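Brernitz, week 11 — what's going on

Right, quick one this week, still catching up after Monday's double bill. Spoilers if you're behind!

So Halyna Dovhaniuk is back. Proper back, opening titles and everything, after all that talk she'd left Brernitz for good to do the Ostermann film. She plays Marta again, same coat, worse temper. The kitchen row with her sister was the best thing the show has done since the flood episodes. Watched it twice.
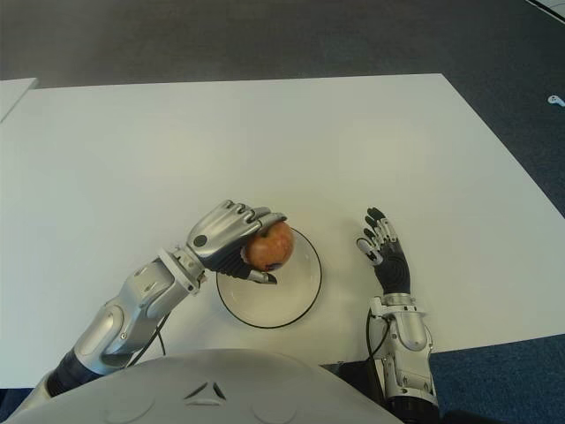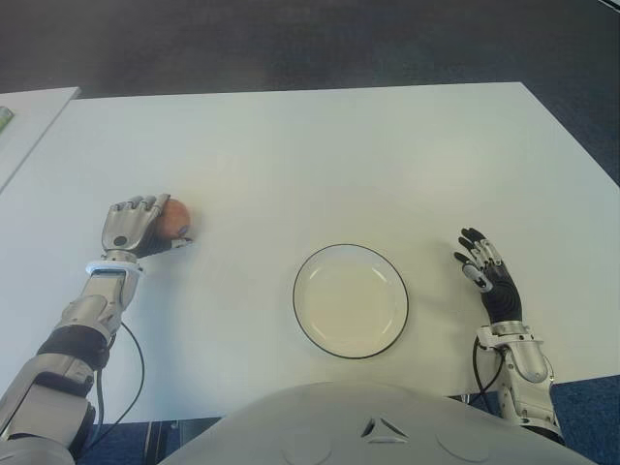
White tabletop in both, apple in both.

The wedding. Is it on or isn't it? Catalina Saavedra's character gave the ring back before the break, then spent all of Monday wearing it on a chain. Pascual Herrera did that thing where he says nothing for a whole scene and you still know exactly what he's thinking. My money's on a wedding by the end of March, with somebody turning up halfway through the vows. Probably the brother. It's always the brother.

Less keen on the Altidby storyline. Three episodes on who owns the boatyard and I still coudn't tell you. Clem Tawhiri deserves better than standing about holding paperwork.

Your letters — 316 of you voted in the "who pushed Anton" poll, thank you. The doctor is miles ahead. Delia Lagos, who plays her, told the Zuvadier podcast she hasn't been given the last script yet and is guessing like the rest of us. Don't beleive a word of it.

Few of you asked about the repeats. Yes, they've moved, 7.30pm now, and they're showing the early ones in the wrong order again. Episode 726 went out before the one it follows on from. If you're new, skip those and start from the ferry crash, you'll pick it up.

Next week: the funeral, Marta's letter (finally), and a new face at the hotel. More when I've seen it. Send theories, the madder the better.

Brernitz Weekly — reply to this email to get in touch | Unsubscribe | Back to top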